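The big coat goes away
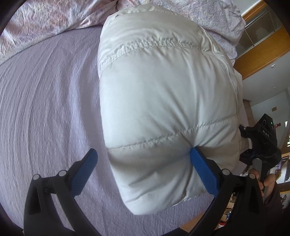
Vol. 2, page 11

Sunday, after lunch. I have finally made a start on the winter things! The off-white puffer was first, folded up on the lavender sheet, and even folded it's a great tall pillow of a thing. I'd never noticed how puckered the stitching is between the padded bits - dozens of tiny gathers, it must have driven somebody mad at the sewing machine. You press it down in one spot and it creases up everywhere else.

I bought it in Zarncombe, in the Linetti sale, and wore it up to the end of April this year (the bus stop on our road is brutal). Now it has to fit in the box under the bed with two jumpers and the spare blanket. I do like it folded in thirds, sleeves in first, but the box lid has other ideas.

Still to do: scarves, the boots, and that awful drawer. I also want to wash the sheet before tonight, so the whole lot needs shifting off the bed by teatime. Beans on toast again, I think - I can't face cooking as well.

Contact | © The Zarncombe Diary | Back to top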